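We use cookies to remember your settings and count visits. Accept / Manage

Filed under: Food & Drink > Supper clubs and home kitchens

Print this thread | E-mail this thread

Right, the second Drullside supper is done, my feet have nearly forgiven me, and I promised you all a thread about the food. Get a cup of something.

For anyone new: I cook a set menu in my own front room, one long table, and everybody passes the dishes along. I used to do it for friends. Now strangers book, which still makes me giddy!

The May menu was built around smoked fish, because I went to Flena last summer and came home unable to talk about anything else. They smoke trout over juniper there and eat it with potatoes so small you could lose them in a coat pocket.

First plate: rye crispbread, whipped brown butter, pickled cucumber, trout. I made 122 crispbreads. I needed far fewer (I panicked, I always panic about bread) and I've been eating them for breakfast ever since with marmalade. Try it. Really, try it.

The crispbread dough is the easiest thing in the world. Rye flour, a little wheat flour, salt, caraway, yeast, lukewarm water. Roll it thinner than feels sensible, prick it all over, hot oven, and watch it like a hawk.

Second plate was the one I was nervous about: barley cooked like a risotto, with leeks, lots of dill and a spoonful of Grukmont stirred through at the end. It's a washed-rind cheese and it smells like a wet dog in a church, but melted into barley it goes all nutty and soft.

The Grukmont nearly didn't make it. My parcel went to 65 when I live at 56, and the kind people there had put it in their garage. I don't blame them one bit.
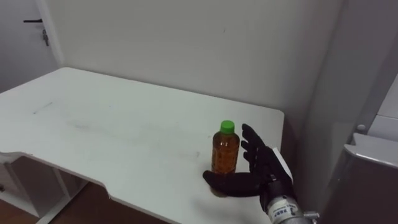

Drinks next, as so many of you asked what I pour for people who aren't having wine. I've gone properly tea-mad. Cold tea with food is glorious and I can't believe it took me this long! What I'm after is that amber-brown colour, like the stuff in the squat bottle with the bright green cap, and a brew with enough grip to stand up to smoke and butter. Black tea, cold water, overnight in the fridge, strain in the morning. A strip of lemon peel if you're feeling fancy. No sugar with the trout, a touch of honey with pudding.

Pudding! Nygård cake, which is what I call it after the farmhouse where I first ate it. Almond sponge, sour cherries, a lid of toasted oats that goes chewy at the edges. I baked 2 and there wasn't a crumb left by half past ten.

Things I'd change: more pickle, always more pickle. Warm the bowls for the barley. Start the potatoes earlier than I think, then earlier than that.

Things I wouldn't change: the passing of dishes. Somebody at the far end always ends up serving somebody they've never met, and by the cake they're swapping recipes for plum jam.

Next menu is beans, tomatoes and a very large flatbread. I've been testing the flatbread all week and my kitchen floor is mostly semolina. Recipe for the oat topping in the next thread, once I've worked out what I did.

Get new threads by e-mail: enter your address to join the newsletter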